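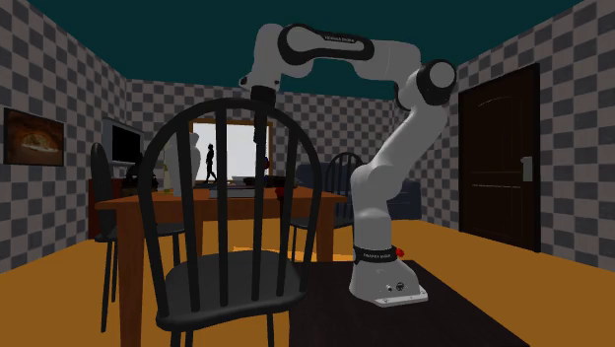 Which gripper model for the dining table scene?
Simulation and Control > End effectors

prokau_lab
Posted July 1, 2018

Hello all. I am comparing two gripper models on the simulated Franka arm and I would like some opinions before I spend more computer time on it.

The task is small: take an object from the table, place it in the tray, go back to the start pose. The first model is the parallel gripper with two flat fingers. The second is the Trolton adaptive hand, with fingers that bend at one joint. Same arm, same controller, same start pose. I ran 588 trials with each. The parallel gripper wins clearly on small objects. The Trolton wins when the object lies very close to the edge of the tray, but it loses many trials on the way there, and I don't understand why.

My chairs stay in the room during all trials. The base of the arm is on the rug beside the table, so the reach over the tabletop is long.

kettlewise
What is your contact setting for the finger joints? If you left the default stiffness, the bent fingers will shake when they touch something. It looks like a bad gripper but it is a bad number.

prokau_lab
I left it at default for both. So maybe the comparison is not fair, you are right. I will lower it for the Trolton and try again with 60 trials first.

Hamel_R
I would not lower it for one hand only. Then you compare two settings and not two grippers. Either tune both with the same budget of hours, or leave both alone and write clearly that you did so.

kettlewise
I don't agree. A stiffness that makes sense for a rigid finger makes no sense for a jointed one. Nobody who uses the real hand would run it like this.

Hamel_R
Then give the parallel one the same chance. That is all I ask. I have read too many reports where the new hand gets a week of care and the old one gets the defaults.

Chantelle Baloyi
Please look also at the wrist pose when the arm is stretched out over the table. In your render the hand hangs down far from the base, and I would check how much room the elbow still has from there. The Trolton model is longer than the parallel one, so the wrist must stay higher for the same object. At our place (we use the Nemorow planner) this alone explained most of the failed approaches. The fingers were never the problem.

You can test it quickly – move the base closer to the table and repeat the same seeds.

prokau_lab
Thank you, this I did not think about. Moving the base is easy, but then I have to check the lower link against the chair on the far side, it is already near.

tin_oriole
Why keep the chairs at all? For a gripper test I would delete everything except the table and the tray. Checker walls, sofa, bread painting, all of it costs render time and tells you nothing about fingers.

prokau_lab
The camera test comes after, with the same scene, and there I want the clutter. A back of a chair with thin spindles is a good difficulty for depth. If I build a clean room now I must do the gripper work two times.

tin_oriole
OK for the camera. But turn off rendering for the gripper trials then. Contacts don't need it.

prokau_lab
Back with some results. I moved the base 6 cm toward the table and kept the default stiffness for both hands. Same seeds, 60 trials each. The failed approaches with the Trolton went down to 2. The parallel gripper did not change in any way that I can see. So Chantelle was right about the wrist height, at least for this table.

After this I tuned the stiffness for both, one evening for each hand, as Hamel_R asked. The Trolton shakes less. The parallel one is the same as before.

kettlewise
So the shaking was real :)

Hamel_R
It was real, but it was not what made the trials fail. I would still report the default runs next to the tuned ones.

Chantelle Baloyi
Good to hear. When you do the full set again, save the joint angles at the moment of closing. If the elbow is near its limit there, your result depends on the furniture and not on the hand.

prokau_lab
I will save them. The full set is running now with rendering off, and it is much faster, thank you tin_oriole. I will post the file when both hands are finished.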